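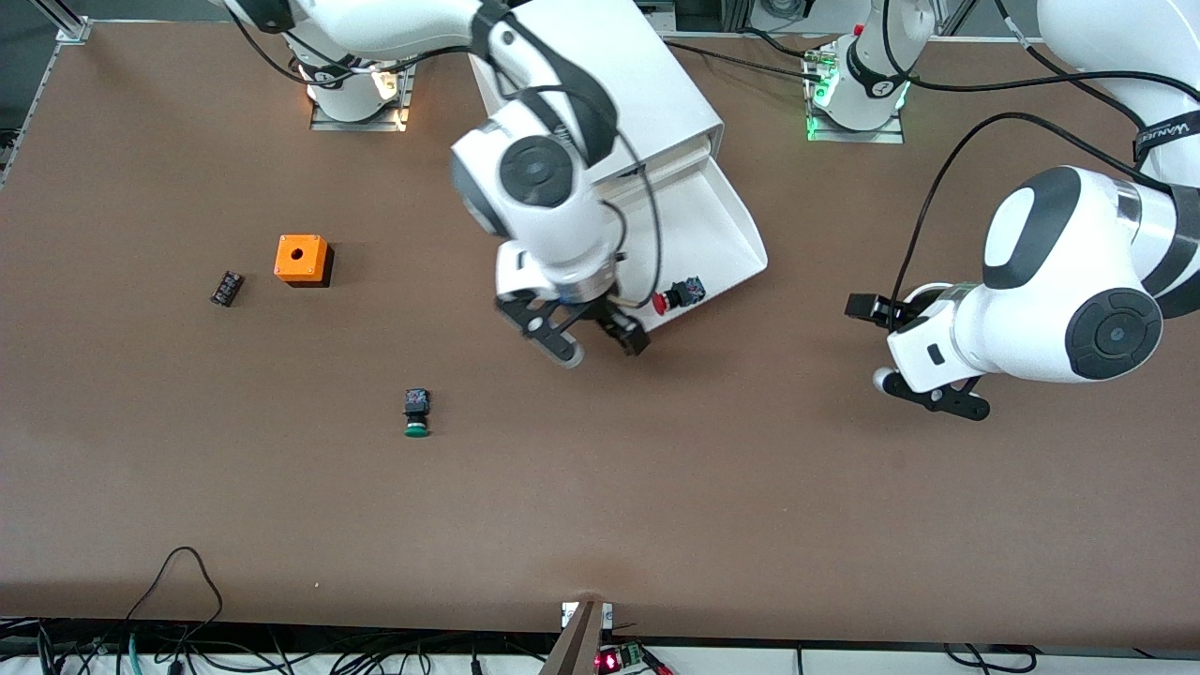

Two-arm cell, fixed camera view, right gripper open just over the table. Red button on the tray lip, orange box, green button and the small black part out on the brown top.

November, 14:20, Trumham bench

Moved the planner over to the new Pichon branch. Both arms now go through one collision model, where the old setup planned each arm separately and relied on a keep-out wall down the middle. Startup takes longer but I can live with that.

Tray was missing from the model. Added it as two boxes, raised back panel and sloping lip. The lip needs 5 mm of padding or the right wrist is allowed far too close when it goes for the red button. Cable loops are still not modelled -- for now I've capped wrist rotation on both arms.

Detector, run on 100 saved images: orange box fine. Green button fine, though the yaw flips when the cap faces the near edge. The black part is the weak one. It gets confused with the cables bottom left, so I cropped the search area to leave out the table edge. 11 false hits before the crop, none after, same images.

Planner timeout set to 800 ms. Left arm still gives up now and then on low approaches from the side. Suspect the seed pose, not the timeout.

To do:
- fix yaw flip, use the switch block as the reference
- push tray model to the Latutwood repo
- ask Nullalik whether their gripper driver reports finger position while moving
- rerun with left arm parked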